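Chapter 4
Two-Arm Control of Cloth and Other Soft Goods

4.1 Why cloth needs its own chapter
4.2 State, or what stands in for it
4.3 Slow moves and fast moves
4.4 Timing between the two arms
4.5 Knowing when to stop
Exercises

The planners in the first three chapters share one assumption: once an object is gripped, its pose follows from the pose of the gripper. For a mug or a box this holds well enough that the transform can be fixed at the moment of grasp and left alone. For a sheet or a towel it fails at once. The gripper fixes a small patch of fabric. The rest of the fabric goes where gravity, air and its own stiffness take it, and the planner has no direct say in the matter.

This chapter builds a controller for two arms that pick up, spread and lay down a piece of cloth. The running code is in the Tarkine package used since Chapter 2. Readers who skipped that chapter should at least read its section on clocks and message stamps, which is assumed from Section 4.4 onward.

Section 4.1 sets out the problem. A cloth can be modeled as a grid of points joined by springs, and a grid fine enough to fold in a believable way has a great many points. Our reference mesh uses 1330. Tracking all of them from camera data is possible in simulation and poor in practice, as most of the points are hidden behind other parts of the same cloth. We keep the mesh for offline work and drop it from the control loop.

Section 4.2 replaces the mesh with a short list of quantities that a camera can measure: the outline of the visible fabric, the position of any corner found with enough confidence, the lowest visible point, and the area covered. The last of these drives most of the decisions. A detector that reports a false corner does more harm than one that reports none, and the threshold is set accordingly.

Section 4.3 separates quasi-static moves from dynamic ones. In a quasi-static move the arm travels slowly enough that the cloth can be treated as hanging at rest at every step. In a dynamic move the inertia of the fabric does part of the work, and the free portion passes through places the arm itself can't reach.
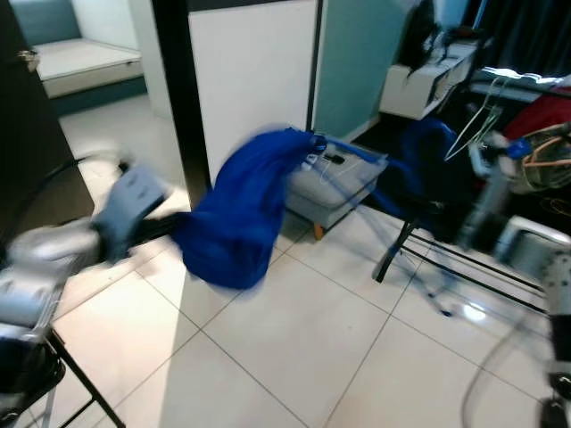
Dynamic moves put two demands on the software. The first is on perception. At the exposure times common on low-cost cameras, fast fabric smears across many pixels, and a color mask taken from such an image overstates the covered area. The Tarkine node Twal handles this by marking each area estimate with a validity flag computed from gripper speed. Estimates flagged as invalid are logged but never passed to the controller.

The second demand is on collision checking. The arm links are checked against the room model in the usual way. The fabric is checked against a swept volume: a sphere centered on the gripper, with a radius equal to the longest free length of cloth, clipped by the floor. The test is conservative, and in a furnished room it will reject many motions that would have done no damage. Problem 4.7 asks for a tighter bound.

Section 4.4 covers timing. Both arms follow one shared trajectory clock running at 30 Hz, with the joint controllers interpolating between its ticks. If one arm falls behind, both are slowed by the same factor. Early versions of the code slowed only the late arm, which changed the distance between the grippers in mid-move and pulled the cloth out of one of them. The logs from that fault, prepared by Ghada Khalaf, are supplied as the Jurby data set: 207 trials, each with joint positions, gripper widths and flagged area estimates. They are used in the exercises for this section and again in Chapter 6.

Section 4.5 deals with stopping. A spreading routine has no natural end, as a slightly better result can nearly always be had from one more attempt. We stop when two valid area estimates in a row differ by less than a set fraction, or when the attempt limit is reached, whichever comes first.

Notation follows Chapter 3. Left and right arm quantities carry the subscripts L and R, and all poses are given in the base frame of the left arm unless stated otherwise.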